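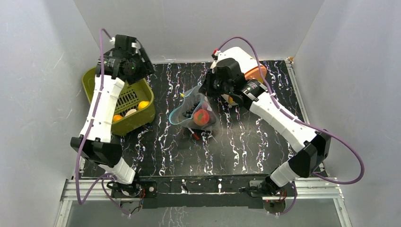
The two-armed station on Saturday afternoon, bag and basket on the table.

Visiting the Sotomayor robotics club

The website said the open house started at 2, and the door said the same, but the door was locked and the sign pointed to a different door. I mention it for anyone planning to go to the next one. Use the entrance by the bike racks at Kodport Technical College, follow the smell of popcorn, and ignore the arrow in the stairwell. The arrow leads to Accounting.

The Sotomayor club has two rooms on the second floor. The front one is for visitors and has the popcorn. The back one is where the students work, and for the open house they let people in a few at a time, with a stern reminder about backpacks. Mine was judged too wide and spent the visit on a hook.

This semester's project is called Grosevura. I asked what it meant and got three answers from four students, so I've stopped looking into it. What it consists of is a pair of white arms with black grippers, bolted at the front of a marbled black tabletop and walled in with pale panels. The marble pattern is very grand. It's the sort of surface on which you expect to be offered a small expensive dessert, and what it gets is a zip bag with a toy apple in it.

The assignment is tidying up. Things get scattered on the table, and the arms have to put them where they belong. Anybody who has lived with a child will see the appeal. The yellow-green basket is for larger items, balls mostly, and the clear bag is for everything else. The students spoke of the basket fondly. They spoke of the bag the way people speak of a relative who has to be invited.

I came in assuming the hard part would be the arms. The arms are bought from a supplier called Tusovero and do more or less as they're told. The hard part is the bag. It slumps and it's see-through, and its opening is never quite the same shape twice. One student told me they had logged 498 attempts at it since the start of the term. I asked how many had gone well and she offered me popcorn.

I stayed for several runs. In the first, the right arm went down over a flat orange piece toward the back, thought about it for long enough that a man behind me checked his phone, and came up with nothing. In the second it got hold of the thing and carried it off with enormous dignity. The small crowd clapped. In the third it went after the bag, pinched one side of it, and dragged the whole bag several inches to the left. The crowd clapped for that too, and the students looked at their shoes.

The club is headed for a regional contest in December, where each team gets 30 minutes and can score up to 100 points. Points come off for anything dropped, and for anything touched by a human hand, which struck me as harsh. The rules are taped to the wall by the light switch, and somebody has gone over the word "bag" in red marker. Last year's task was stacking cups. Everyone I talked to misses the cups.

If you go, ask about the purple cables. I wondered why they loop so far out from the arms and got an answer lasting nearly as long as a run, with hand gestures, on the subject of slack. A short cable, I gather, yanks. They had one that yanked in the spring and it's still a sore point.

Entry is free, and so is the popcorn, which runs out well before closing. Parking behind the building is fine on weekends. I went home and put away some groceries, and dropped an onion.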